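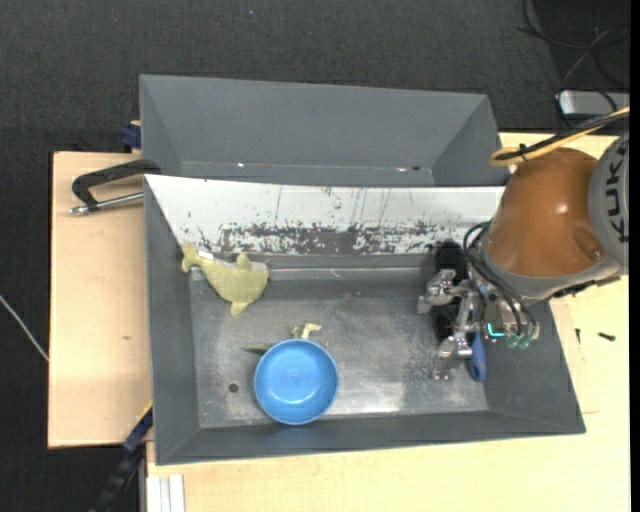

Attachment 1: front bin with the plush, scratches on the white inner wall

Ticket 472, Ploscombe shop stock
Status: open
Product: Flutetti labels, printed from the Haditz stock program

Problem: Since the update in November, the label printer feeds one empty label after each printed one. A roll of 184 labels is finished after 92 items.

What I have tried so far:
- Switched the printer off for 16 minutes and on again. No change.
- Cleaned the paper sensor with a dry cloth. No change.
- Printed the test page from the printer menu. The test page is correct, without an empty label.
- Changed label height in Haditz from 80 mm to 40 mm, as it is written on the roll. Now the empty label is gone, but the item photo is not printed and the barcode is too small for our scanner.

Reply from support, Saturday, 10:20
Please open Page Setup and set "Gap" to Automatic. Then choose the template Du again and save it before printing.

My answer, 11:45
Thank you, I have done this. The barcode can be scanned now. The photo is still missing on the plush toys, but on the other items it is printed well. Please leave the ticket open.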